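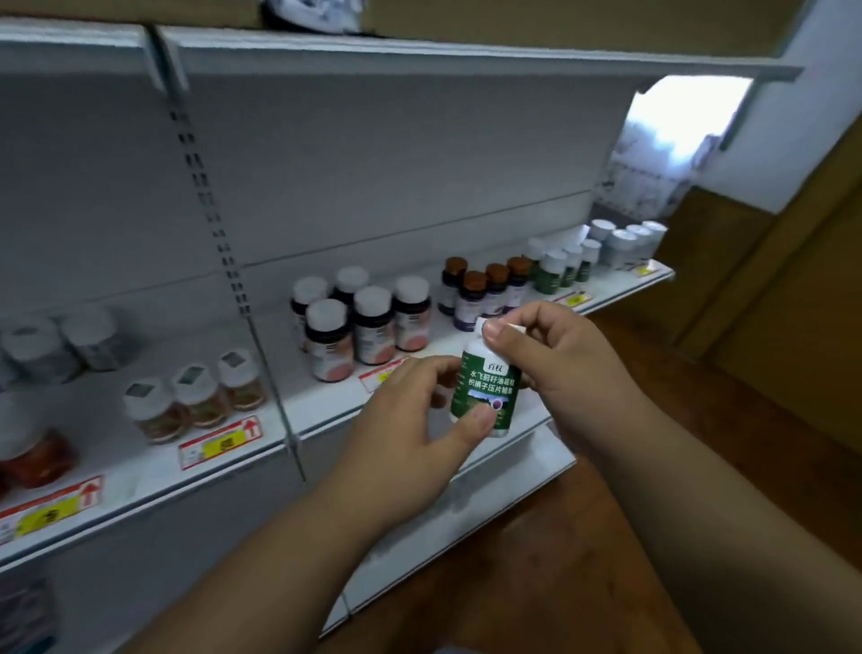

Page last changed: August, 4.10 pm

What the second hand is for

Most results in robot handling are reported as a grasp rate. The arm goes to the object, closes on it, lifts it, and the attempt is scored. I think this is the wrong thing to measure for shop work, and a small study from the Plavberg group has made me surer of it.

Lavanya Varma and Bastian Kohlhase trained a two-armed policy on head-camera recordings of people handling stock at the shelf. They call the method Pusta. It learns from 514 clips, each cut so that it starts with the item already in the hands. The reach and the lift are left out on purpose. What remains is the part most papers throw away: holding a bottle, moving the fingers, bringing the label to where it can be read.

Consider how a person holds a small supplement bottle. One hand wraps the lower front, thumb across the label. The other pinches near the cap. The grip covers part of the printing, in this case some of a picture of a thistle, and leaves the two lines of the product name clear. A grasp score has no way of saying whether that is a good grip or a bad one. For someone who needs the name, it is good enough.

Varma and Kohlhase scored their policy on whether the product name could be read by the camera within nine seconds. Against a single-arm baseline that grasped more reliably, theirs got the name in 60 of 100 trials, and the baseline did so in nearly half as many. The baseline dropped fewer bottles. It also spent a lot of its time looking at the back of them.

Hartmut Strobel has objected that this only shows the benefit of a second arm, and that the clips had little to do with it. He has a point. The paper has no two-armed baseline trained in the usual way, and it should have one. Achilleas Tsoukalas ran something close to it at Cimville and saw a smaller gap, though with a different gripper and a much tidier shelf.

I still side with the authors on the main question. Shelves are crowded, jars stand next to bottles, some containers lie on their sides, and many caps look alike from above. Picking something up is often the only way to find out what it is. A method that stops at the lift has left out the reason for lifting.

The next version should report drops and readings together, per item, with the failures listed. Markos Karagiannis has asked for the raw trials and I hope he gets them.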